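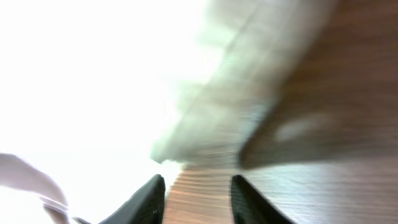
Parveen Sultana wants to know why I don't simply write down the steps for folding shorts and have the arms follow them. She left the question under my last post and added that her washing machine manages perfectly well with a fixed programme.

I did try it that way in October. I wrote a list of positions for each arm, and it worked as long as the clothes were put down in exactly the same spot with the same creases. Cloth never is. Move the waistband over by a thumb's width and the gripper shuts on air. So now I do the folding myself by remote control, the computer records the arm movements and the camera pictures together, and the training works from those. Each recorded go is called an episode. I have 94 that I'd keep.

The controls are a pair of smaller arms that sit on the desk by my keyboard. I hold one in each hand and the big arms copy them. Squeezing the handle closes the gripper. You can't feel the cloth through it, so you have to judge by eye whether you've got one layer or two, and for the first week I nearly always had two.

Mahfuz Wanigasekara had a turn and was better at it than me within the hour. He moves slowly. I tend to rush between one grip and the next, and when I play my episodes back the wrist cameras show mostly streaks on the fast parts.

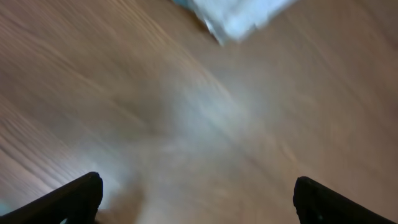
I asked on the Osthorpe forum whether I should throw the fast ones out. Opinion was divided. Anjana Cassim keeps hers if the slow parts are good, as she reckons the grip is what matters and the travel in between can look after itself. Jahangir Amarasinghe bins anything he wouldn't want copied. I've gone with Jahangir for the time being, which cost me a good many episodes, and I've put a speed limit on the big arms. It makes them feel heavy. I don't like it much but the recordings are cleaner.

The other thing I've changed is how I start. I used to straighten everything by hand before pressing record, and the trained version then had no idea what to do with a crumpled leg. Now I drop the clothes and leave them.

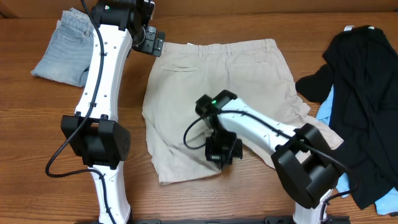

Shorts have turned out harder than I expected, and harder than tea towels by a long way. A tea towel has four corners and you can go for any of them. With shorts you have to decide which end you're working from, and I've settled on the waistband because it holds its shape when it's gripped. One arm goes to a top corner of the beige pair and the other works lower down on the legs. Black clothes are a separate problem. On a long-sleeved one like that I can hardly tell sleeve from body on the screen, and I doubt the model can either.

Training ran overnight on Binari, my old desktop. The result gets the first fold right fairly often if the shorts are near the middle of the table. The second fold is poor. It lets go too early, and I think I taught it that, as I have a habit of opening the gripper while the arm is still coming down.

So the next batch will be second folds only, starting from shorts already folded once, with a pause before I let go. I'd like 100 of those. Parveen, I'll put up the old list of positions as well if you want to try it.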